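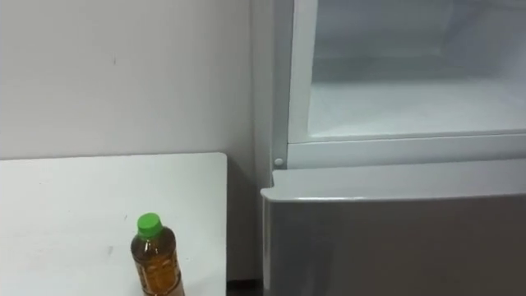

What gap does a freestanding refrigerator need between its side and the wall?
Go by the installation sheet for the model. Where the sheet is missing, this checklist uses 2 inches at the side and back and 4 inches on top, and the item is marked "provisional" until the sheet is found.

KITCHENETTE AND BREAK AREA – INSPECTION CHECKLIST WITH COMMENTS
Site: Kindater, Issahaku building, second floor
Period: August
Inspected by: Seidu Amoah
Reviewed by: Eylül Duman
Marks used: P = pass, C = pass with comment, F = fail, N = not checked

Section 1. Refrigerator, electrical

1.1 Plugged directly into a wall outlet, no extension cord or power strip – P
1.2 Cord free of cuts, kinks and crushed spots – C
Comment: Flattened for a short length where a rear foot had rested on it. Insulation intact. Cord rerouted. Check again next period.
1.3 Plug fits firmly, no discoloration on the outlet plate – P
1.4 Combined load on circuit under 80 percent of breaker rating – C
Comment: The kettle is rated at 2000 watts on its nameplate and must stay on the other circuit. Label the outlet. The handwritten label from last period has fallen off twice.

Section 2. Refrigerator, position and stability

2.1 Level front to back and side to side – C
Comment: Slight rock when the door is pulled hard. Front left foot turned down half a turn. Acceptable after adjustment.
2.2 Side clearance to wall – C
Comment: Provisional. Measured at 2.5 inches at the top and a little less at the bottom. Model sheet not in the binder.
2.3 Recess beside the unit free of stored items – P
2.4 Top of unit clear – P
2.5 Door opens fully without striking the table – C
Comment: Clears the table when the table is against its floor marks. Staff move it for lunch and do not always move it back.

Section 3. Refrigerator, temperature and contents

3.1 Fresh food compartment at or below 40 °F – P
Comment: 39 °F at 7:40 a.m., middle shelf, thermometer in a glass of water. Reading taken before the first door opening of the day.
3.2 Freezer at or below 0 °F – P
3.3 Door gasket clean and sealing – F
Comment: Paper strip test. Strip pulls out with no resistance at the lower hinge corner. Gasket cleaned and retested, same result. Replacement requested from Follimis, request no. 252.
3.4 Items labeled with name and date – C
Comment: Two containers without dates. Owners told. Discard at the next cleanout if still there.
3.5 No chemicals, samples or batteries stored with food – P
3.6 Drip tray and condenser coils cleaned this period – N
Comment: Coils not reached. Needs two people to pull the unit out. Carry over.

Section 4. Table

4.1 Top flat, no cracks or lifted edges – P
4.2 Corners rounded or guarded – P
4.3 Legs tight, no wobble under hand pressure – C
Comment: One bolt took a quarter turn. Others tight.
4.4 Surface cleaned with approved product – C
Comment: Kutik surface cleaner in use. Bottle correctly labeled. Marks that do not come off with a damp cloth are to be recorded as wear – do not use abrasive pads on the top.
4.5 No drinks left open or unattended – P

Section 5. Walls and floor

5.1 Wall surface sound, no bubbling or stains near the appliance – P
Comment: Small marks and specks are cosmetic and are not recorded unless they spread or feel soft to the touch.
5.2 Floor dry beneath and in front of the unit – P
5.3 Path to the door at least 36 inches wide – P
Comment: Measured with the table on its floor marks and chairs pushed in.

Reviewer comments (E. Duman)

2.2 – Agree with provisional. The serial plate is inside the fresh food compartment on the left. Use it to request the sheet instead of searching the binder again.

3.3 – Do not wait for the next period on this one. A reading of 39 leaves one degree of margin, taken when the door had been closed all night. Take a second reading at 1:30 p.m. and enter both. If the afternoon reading stays above 40, move dairy and cooked food to the first floor unit until the gasket is replaced.

3.6 – Second period carried over. Marked F from the next inspection if still open.

4.3 – Add a lock washer when the bolt is next loose.

Open items: 1.4 label, 2.2 model sheet, 3.3 gasket, 3.6 coils.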